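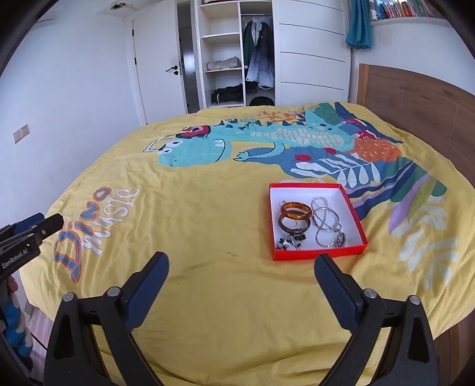

Figure 3. View from the camera on one of the two hand-held grippers at the start of a jewelry episode. The open box rests on a patterned duvet; the second gripper enters from the left.

3.2 Collection in Homes

Demonstrations for the small-object subset were gathered in lived-in homes with a pair of hand-held grippers. Operators worked in 21 homes in the Nindell and Wuisan districts and used the surfaces and belongings already present. No backdrop was added and the furniture was left in place. Each home contributed at least 200 episodes across all task families, for a total of more than 900 hours of raw recording before filtering.

The jewelry task is the hardest in this subset. The operator is given an open box with mixed contents and a one-line instruction, such as "take out the bangle on top" or "move the necklace to the left side." In the setup of Figure 3, two bangles are stacked in one corner, silver chains lie tangled next to them, and dark beaded pieces fill another corner. The three groups call for different grasps. A bangle can be pinched at the rim and lifted. A chain has no stable shape, and the operator must choose a loop that will come free without dragging its neighbors. Beaded strands fall between these cases and are often taken with both grippers, one holding the strand while the other opens a gap.

Soft support surfaces add a second source of difficulty. On a table, the operator can press the finger pads against the box floor with little effect on the box itself. On bedding the box tilts under the same force, and operators learned to steady the rim with the second gripper before reaching in. We kept episodes in which the box shifted - they make up a large share of the recovery data used in Section 5.

Printed bedding was retained for a related reason. An early segmentation model trained on plain surfaces tended to propose grasps on printed shapes near the box. Adding episodes recorded on patterned fabric reduced these proposals without any change to the network.

Every episode was reviewed by one of two annotators (R. Crăciun and S. Dumitrescu), who marked the first contact, the lift and the release. Episodes were dropped if tracking was lost for longer than 7 frames during contact. Loss of tracking outside contact was repaired by interpolation.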